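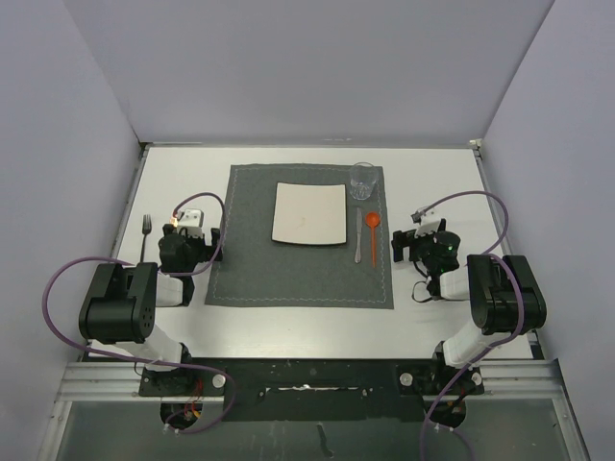

Feb 7, 2019

Plerno opens exhibition of screen-printed concert posters in Ernesach

Plerno will present a new exhibition of screen-printed concert posters at its Ernesach gallery throughout February. The show brings together 103 sheets from the archive of the Grgić print workshop, most of which have not been on public view before.

The workshop produced posters for clubs, student theatres and travelling orchestras, usually in runs of 400. Many were pasted up outdoors and lost within weeks. The sheets on display were kept flat in the workshop's own drawers – several still carry the printer's notes on ink and paper in the margin.

"These posters were made quickly and for very little money, and the drawing is often remarkable," said Maksym Pasichnyk, curator of the exhibition. "We have hung the trial proofs beside the final prints so that visitors can follow how a colour was changed or a line of lettering moved."

The exhibition fills 4 rooms on the ground floor. A catalogue designed by Skitico reproduces every sheet in colour and includes an essay on hand-cut stencils. Plerno expects around 4000 visitors during the run.

Admission is free. Group visits should be booked in advance with the gallery office, which can also supply press images on request.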